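Notebook, wet bench 2
Jul 30, 2022
Entry by Ornella Leone

Repeat of the pH drift check on the two acetate buffers, Hatstead stock and our own. Ulla Ruotsalainen made up our batch in July and left it in the dark cabinet. Same lot of salt for both, different water. The Hatstead bottle was opened for the first time today.

Meter is the Senex, calibrated at 4 and 7 before the first reading. Slope came out lower than I like but inside the limit. Probe rinsed and blotted between samples. Sample volume 40 mL, stirred slowly, lid on except when the probe goes in. Bath set to 17 C to match the earlier series in Ulla's book.

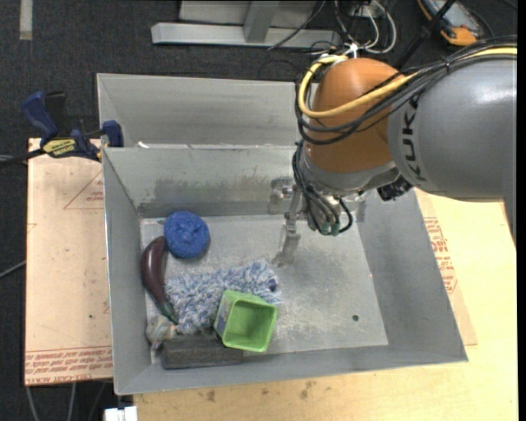

2 min read

First readings on both buffers agreed to the second decimal. After 100 minutes our batch had moved up by almost 0.02 and the Hatstead had not moved. Changed probe position and got the same answer, so I do not think it is the stirring. Left both beakers in the bath and read them again before lunch. No further change in either.

Possible causes, none tested yet: poor rinse of the beaker, loss of acid through the lid, residue from the Bellini detergent. The second would need the lid to leak a lot more on one beaker than the other. Lids swapped for the afternoon run to see whether the drift follows the lid.

Afternoon run: drift stayed with our batch. Lid is ruled out as far as I am concerned. Beaker is not, as I forgot to swap those at the same time.

Ulla, the conductivity of the Nandlow water is missing from your July page. Please fill it in if you have it on a loose sheet. The still was serviced that month and I can't tell which side of the service your batch falls on.

Next: new beakers, acid rinse, fresh calibration, same bath setting. Do not top up the old batch. Remainder is in the cabinet, labeled OL, second shelf.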